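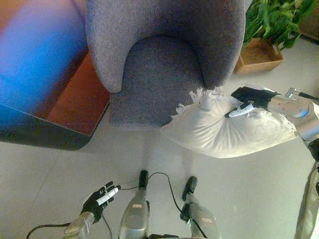
MISGATE, November – Drornent today said it is limiting the grip force on all of its Pliltimero household robots after a fault in the hand control software caused some units to hold soft items harder than intended. No one has been hurt. The company is asking customers to install a software update and, until they have done so, to turn off the tidying function.

The fault affects 587 robots now in homes, serviced apartments and two care residences. Robots used only for floor work or for carrying trays are not affected, as they do not use the same grip program.

Drornent has received 41 reports of damaged household items that it links to the fault. Most concern pillows and cushions with split seams. In the others, blankets, a lampshade and children's soft toys were torn or pulled out of shape. The first reports were treated as single cases of wear and handled by customer service as ordinary claims. They were not passed to the engineering team until a care residence sent in several at once. Drornent has changed this, and any report of damage by a robot hand now goes to engineering on the same working day.

The company has been repeating the pillow task at its test apartment in Misgate. With a pillow held by one corner in the right hand, near the arm of an upholstered chair, a torn seam with the stuffing coming out is the typical result.

The cause is in the way the robot decides that it has a firm hold. Pressure pads in the fingers report contact, and the software closes the hand until the reading is steady. A soft filling keeps giving way, so the reading does not settle and the hand goes on closing. An upper limit should stop it. In software version 15, released in the summer, that limit was raised to help with heavier laundry, and the lower setting for soft items was not carried over.

"We changed one value and did not check it against everything else the hand picks up," said Els Wuyts, head of product safety at Drornent. "The test list for that release had towels, sheets and full bags on it. It had one cushion, a firm one. That was our mistake and we have told our customers so."

A second problem made the damage worse in some cases. When the robot meets resistance while lifting, for example when a pillow is caught against an armrest, it is meant to let go and try again. Units running version 15 could wait several seconds before letting go, and kept pulling during that time.

The update restores the lower limit for soft items and makes the robot release as soon as the pull goes above a set level. Drornent has run 151 trials with the corrected software on pillows, cushions and bedding without a torn seam. The tests were reviewed by Hyun, an outside testing firm, which has also been asked to look at how Drornent approves changes to hand settings.

Ostap Melnychuk, who leads the manipulation team, said the force reached by the hand stayed below the level at which the robot's separate contact protection stops the arm. "That protection is in the hardware and the software release did not touch it," he said. "But a person's fingers could be in the way when the hand closes on a pillow, and we don't want anyone to find out what that feels like. Please leave the function off until the update is in."

What customers should do

Open the robot's settings and turn off Tidying. Carrying and floor work can stay on.

Leave the robot on its charging dock overnight with the network connection on. The update installs by itself and the robot restarts when it is done.

Check that the version shown under System is 15.1 or later, then turn Tidying back on.

Do not pull an item out of a closed hand. Press the stop button on the robot's chest, wait for the hand to open, and then remove the item. Loose filling should be picked up before the robot is started again, as fibers can get into the finger joints. If fibers are already visible in a joint, do not use a tool to remove them. Customer service will arrange a visit at no charge.

Drornent will pay for items damaged by the fault. Customers who had a claim turned down since the release of version 15 do not need to apply again and will be contacted directly. Photographs are helpful, but a receipt is not required.

Deliveries of new robots are on hold until the units in the warehouse have been updated. Drornent will publish Hyun's findings when the review is complete.

About Drornent

Drornent develops and services robots for homes and residential care. Pliltimero is its household model. The company's offices and test apartment are in Misgate.

Press contact: Drornent Communications, Misgate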